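Helance > Workrooms > Checklists > Table and small-parts storage

We use cookies to remember your settings. Accept / Manage

Table check, Brerkdale workroom
Checked by: Ylva Hägglund
Date: May 30, 2021

1. Parts organizer
Clear plastic, one long channel and a column of small square compartments. No items visible in it. OK.
Comment: label it before it is filled again. 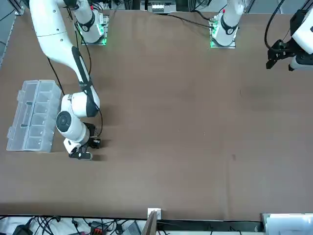
Can the organizer be washed with the dividers in?
Wash it as one piece in lukewarm water with mild soap, then let it air dry with the lid open.

2. Tabletop
Brown surface, matte. A few faint darker smudges and scuffs. No loose objects between the arms. Pass.
Comment: wipe down and look at the scuffs again in January.

3. Cables
Black cable crosses the table toward the front edge. Keep bags and cups off that side.

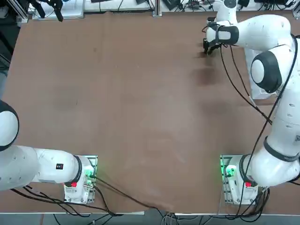 4. Sign-off
Second reader: Eilif Wallin. Form 78, copy to Shafiq Bandara.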